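Trucos de taller: antes de fiarse del software de la pinza

Winon promete que su programa sigue la mano en cualquier sala. Yo lo dudo – y mido.
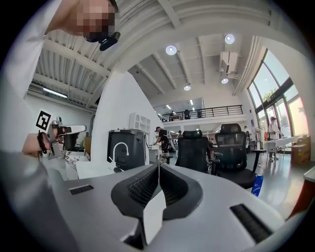

Por Zorica Kos | Taller

Limpie los marcadores con un paño seco y repita la calibración si toca el soporte. Con techos llenos de lámparas, baje la exposición a mano; el modo automático falla más de lo que admite el manual.

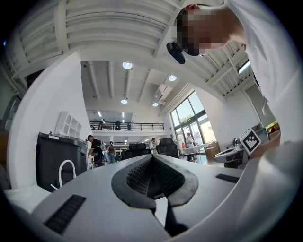

Lámparas al fondo y ventanales a la derecha.

Revise 300 fotogramas antes de grabar 3.000. Y pruebe el planificador con botes tumbados, no solo de pie.

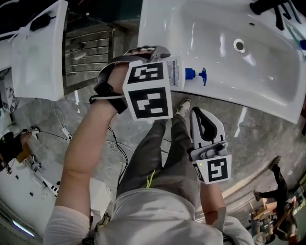
Bote con dosificador, tumbado en la pinza.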